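Ask me whether a machine can tidy a desk yet and I'll say yes, almost, and then talk your ear off about the almost. I spent most of February watching the people at Husia teach grippers to do small office chores, and I came away more excited than I've been in years.

Think about what sits on an ordinary desk. A water bottle, a marker pen, a woven tissue box with a little clasp. Each one wants a different grip, and a pen lying flat is a nasty thing to pinch!

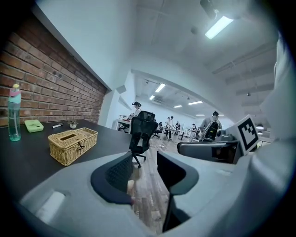

Nayara Cordeiro

The team logged 304 pickups while I was there, and the wicker gave them more trouble than anything heavy did. Squeeze too hard and it creaks; too soft and it slides. But the misses got smaller — you could see it from one afternoon to the next.

So can they do chores? Some of them, slowly, with a person close by. I wouldn't hand one my kitchen. I would let it clear my desk tonight, and I'd pull up a chair to watch.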